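Domik Forum > Home and Furniture > Oil or lacquer for a light table?

pruro_lena
10/09/2019
Hello all. I want to refinish a light wooden table and I have read 40 opinions, all different. The Matlala shop recommends hard oil. My neighbor says only lacquer. We eat, iron and do homework on it. Which one is easier to live with?

tablefox
Oil, every time. You can repair one spot without sanding the whole top.

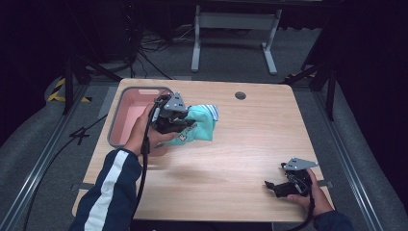

I oil mine two times a year and it takes one evening. The important thing is to wipe off the extra oil before it gets sticky. Any soft cotton will do, an old cloth like the teal one with the striped white border is good enough. Dry the used cloth flat outside, please, it can catch fire in a pile.

clumimard_fan
I do not agree. With children, oil means rings from every glass. My lacquer is nine years old and still fine.

tablefox
Rings come from too little oil, in my opinion.

grainofsalt
First check if it is solid wood or veneer. If it is veneer, do not start with 100 paper, you will go through it.
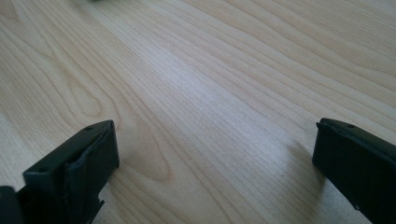

Test the finish on the underside before you decide. Oil makes the pattern stronger and more yellow, and not everybody likes this. On a top with big arches in the grain at the left and straighter lines to the right, you will notice the change very much.

pruro_lena
Thank you, I will test both under the table first. Is 300 paper fine enough between coats?

clumimard_fan
For lacquer, yes.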